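Postharvest Handling, Unit 6: Respiration and Ripening
Course notes, L. Moldovan

Read before the lab. The derivation of the rate equation is in the Unit 5 notes and isn't repeated.

## 6.1 Respiration rate

Harvested fruit keeps respiring. Stored sugars and acids are oxidized, and carbon dioxide, water and heat are released. Rate is expressed as mg CO2 per kg of fruit per hour. It depends on species, maturity, temperature, and the gas mix in the store.

The temperature coefficient Q10 is the ratio of the rates at two temperatures 10 °C apart. For most fruit it lies between 2 and 3 over the normal storage range. It isn't constant, so do not use a value measured at 0 to 10 °C for a room at 25 °C.

## 6.2 Climacteric and non-climacteric fruit

Climacteric fruit shows a rise in respiration and ethylene output at the onset of ripening. Apples, bananas, pears and tomatoes belong to this group. Citrus, grapes and strawberries do not show the rise and should be picked at eating quality.

Ethylene from ripe climacteric fruit speeds ripening in unripe climacteric fruit stored next to it. Mixed loads are therefore planned by ethylene output as well as by temperature.

At household scale the same rules apply with less control. Fruit left out on a table is at room temperature, in room air, with no humidity management.

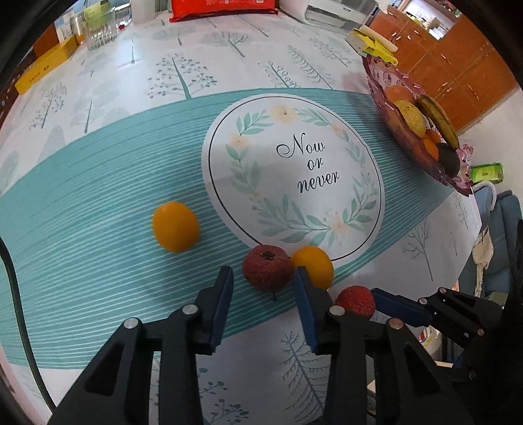
## 6.3 Closed-jar measurement

1. Weigh the sample to the nearest gram.
2. Seal it in the jar and record the start time.
3. Draw gas through the septum after 2 hours.
4. Subtract the initial CO2 reading from the final one.
5. Convert to mg, then divide by mass and time.

Free volume is jar volume minus sample volume. Forgetting this is the most common error in the Grundero data set, where it affects 48 of 399 records. Those records are flagged in column F.

If CO2 in the jar goes above 0.5%, discard the run and repeat with a shorter interval.

## 6.4 Problems

Use the Dernham tables for Q10. Show units at every line.

- A sample weighs 1,243 g and gives off 48 mg CO2 in 2 hours. Find the rate.
- Estimate the rate for the same sample at a temperature 10 °C lower.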